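Home | News | Features | Opinion | Archive | Subscribe | Contact

The grip before the grip

By Mared Price

September 1, 2022

The lab is at the back of the Lougher building, past the bike cage and up a flight of stairs that the delivery people refuse to use with anything heavy. Dwynwen Morris has worked here for long enough to have a favourite chair and a firm opinion on the kettle. For most of that time she has been trying to get a robot arm to pick up things that are thin.

Thin is harder than it sounds. A mug is easy. A tin of beans is easier still. A two-fingered gripper can be several millimetres out on a mug and the fingers will close on something solid and drag it into place. With a pair of reading glasses or a coat hanger, an error that size means the fingers shut on air, or on the wrong part, and the wrong part is often the part that bends.

The method her group has been testing is called Skarik. It was worked out with Tudur Gittins, who came over from a mining automation job and still talks about everything in terms of downtime. It starts from a complaint of his. Most grasping systems look at an object, choose a place to grab it and then go. The picture that decides the grasp is taken from well back, and by the time the fingers arrive it is old. Gittins thought the useful picture was the one taken in the last stretch of the reach, from a small camera on the wrist, when the object is close and the fingers are already in view.

So Skarik makes its choice twice. A first guess brings the arm in. A second guess, made from the wrist camera alone, is allowed to overrule the first by shifting the fingers sideways, rotating them, or backing off altogether. The second guess is made by a small network trained only on close views. It knows nothing about the room. It has never been told what a pair of glasses is.

"We tried giving it the names of things," Morris says. "It got a bit better on the objects we'd named and a bit worse on everything else. We took the names out again."

The training set was built over one long winter. Each attempt was recorded whether or not the grasp held, and the failures were kept on purpose. Gittins wanted them weighted as heavily as the successes. Morris did not, and they argued about it for a fortnight. They settled it by training both ways and comparing the two, and his version was better at backing off from a bad position. Hers was quicker. The published method is mostly his.

The test was 500 attempts on objects the network had not met, all of them thin or partly transparent. Choosing the grasp once, from a distance, the arm picked up and held the object in 40 per cent of attempts. With the second choice added it was 68 per cent. An attempt counted only if the object was lifted, turned and set down again without being dropped.

Sixty-eight is not a number you would put on the side of a box. Dilwyn Beddoe, who builds packing lines and has followed the work from outside, is blunt about it. A line that misses a third of its picks has a person standing next to it, he says, and if you are paying the person you may as well give them the job. What interests him is where the misses fall. In the single-choice runs, a good share of the failures pushed the object off the work surface or pinned it against the bench. With Skarik most failures were refusals. The arm stopped, backed away and asked for another go.

"I can sell a machine that hesitates," Beddoe says. "I can't sell one that breaks the customer's stuff."

The bench itself gets changed between sessions. Earlier work in the same room was done on plain grey matting, and the results were good until somebody swapped the mat for a tea towel. The network had learned that anything not grey was the object. These days the group works over printed cloths, the louder the better, with stripes and blocks of strong colour and as many hard edges as they can find. A dark line on a cloth looks a good deal like the arm of a pair of specs. The network has to sort one from the other, and early on it often couldn't.

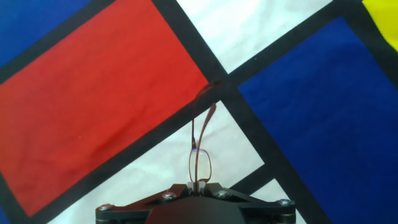 Nest Rees runs most of the sessions. She is two years into her doctorate and chose the cloths, mainly from a discount fabric shop near the station. She doesn't iron them. Creases throw small shadows, and a flat cloth would be kinder to the network than any real bed or kitchen table is going to be.

Rees has become the group's authority on glasses. They have a thin rim and lenses you can see straight through, so whatever is underneath turns up in the middle of the object. They also catch the light. A glint moves as the camera moves, and the first version of the network treated it as something to chase. She dealt with that by feeding in short runs of views from the approach in place of single ones, so that a highlight sliding over a lens could be told apart from an edge that stayed put.

The fix cost time. Each second guess now takes longer to compute, and the arm pauses noticeably above the object before it commits. Visitors tend to think it has crashed. Gittins has a plan to overlap the computing with the last part of the movement, which Morris describes as his November project, without saying which November.

There are things the method doesn't do. It has no sense of how hard it is squeezing beyond the current drawn by the motor, so the closing force is set by hand and set low. It doesn't plan what happens after the lift. It has been tried on one arm and one style of gripper, and Morris expects that changing the shape of the fingers would mean collecting at least part of the data again, given that the fingers are in every view the network has ever learned from.

A second group, at Plundureck, has asked for the code and will run it on a different arm. They have also asked for the cloths. Rees has sent them the address of the shop.

The next round of objects is in a tub under the bench marked Stilo, after the pen that was the first thing to go in. It has been filling up since autumn with cable ties, a tea strainer, hair clips and a plastic ruler. Morris would like to start on the ruler, because it lies dead flat and there may be no way for two fingers to get under it at all. Gittins wants to leave it until last.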